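Print this thread | E-mail this thread

Trarkholm council recount, ward 4

clondenska_reader
The county posted the certified numbers for ward 4 this morning. 2635 ballots, and the seat was decided by 2. The woman who won is the first from the Skyrme side of town to sit on the council. She ran in October on bus service and the water rates, and I think she earned it.

millroad77
She did earn it, but a margin of 2 should go to a hand recount. I'd say the same if it had gone the other way. The machine count has already been run twice and that doesn't tell you anything about ballots the machine can't read.

clondenska_reader
The recount law says the losing side has to ask. They had until Friday and didn't file.

oldferry
They didn't file because of the deposit. It's 4000 dollars up front and you only get it back if the result changes. Most people running for a seat like this spend less than that on the whole campaign.

millroad77
Then the deposit is the problem. Clondenska pays for it out of the county budget when the margin is that small.

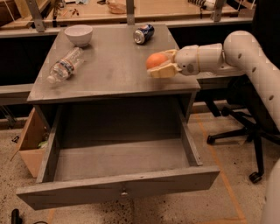 A drawer left open, both times.

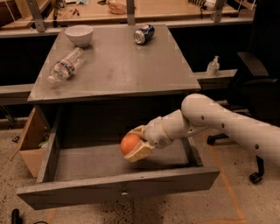

porchlight disagrees about Clondenska. The county there pays only if the candidates are tied, and it was changed a few years back after a school board race dragged on into spring. Before that it was automatic.

millroad77
OK, I had the old rule. I still think the old rule was better.

oldferry
Does anyone know if Himex still has the contract for the counting machines? The council was supposed to vote on renewing it.

clondenska_reader
Still Himex. The renewal is on the agenda for the next meeting, so she gets to vote on it.

oldferry
Some people will say she should sit that one out.

clondenska_reader
Why? Every member of that council was elected on the same machines.

Print | E-mail

Comments

skyrme_east: Glad to have somebody from our side in there. The 6 a.m. bus was cut and no one on the old council even asked us.

tallgrass: Agree with millroad on the hand count. It would take one afternoon.

porchlight: The new member gets sworn in before the Himex vote, according to the clerk's page.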